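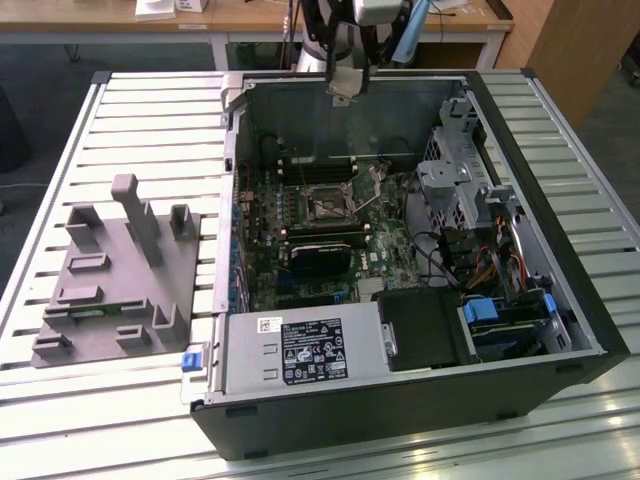
Tour Dell ouverte, couchée sur le côté, capot retiré.

Vous m'avez été plusieurs à me demander ce que vaut la formule Drondedent, le service de Brolska qui loue un bras et sa pince pour remettre en état de vieilles tours de bureau. Je l'ai pris pour l'atelier en April... pardon, en avril (je jongle entre deux langues ici !) et j'ai plein d'astuces à vous passer, parce que la notice est bien maigre.

Première astuce : couchez la tour AVANT de lancer quoi que ce soit, carte mère vers le haut, et rangez les câbles d'alimentation du côté des disques. Un fil qui traîne au-dessus du socket et la pince s'arrête net, il faut tout reprendre.
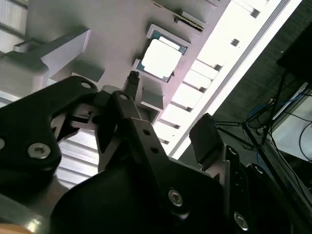 Pour le processeur, ne lésinez pas sur le support imprimé. Le mien est gris clair, je l'ai poncé au grain 80 sur les arêtes et les pièces se posent bien mieux. Attention quand même à la poussière de ponçage, un bon coup de pinceau souple et on n'en parle plus. Et ouvrez le levier du socket vous-même, à la main : le programme de base ne s'en occupe pas, ça m'a coûté une soirée.

Côté éclairage, évitez la lampe pile en face. Le capot métallique du processeur renvoie tout et la petite caméra n'y voit plus grand-chose. Je mets la mienne de biais. 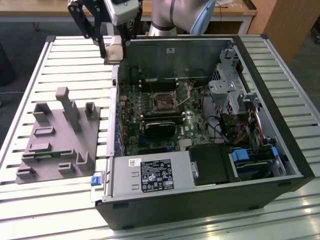
Iolanda Honorato

Parlons du réglage de hauteur. Il y a 2 028 positions possibles dans le menu (oui, oui !) et je vous conseille d'en enregistrer deux par modèle de tour : une haute pour passer par-dessus la paroi arrière, une basse pour travailler. Notez-les au feutre sur un bout de ruban adhésif, collé sur la table. Mon voisin d'établi, Margus Dzene, les garde dans un tableur, il met dix fois plus de temps que moi à les retrouver.
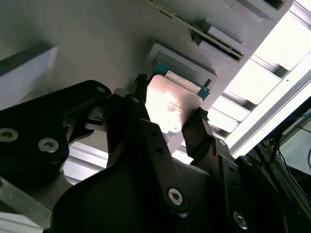

Les embouts en caoutchouc, eux, se nettoient avec un chiffon à peine humide, jamais d'alcool. Dès qu'ils deviennent lisses, changez les deux ensemble, sinon la pièce part de travers. Brolska les vend par paire et l'envoi est rapide.

Alors, je garde l'abonnement ? Pour une seule tour, non, un tournevis et un café suffisent. Pour une série du même modèle, oui, sans hésiter. La prochaine fois je vous montre comment j'étiquette mes barrettes mémoire.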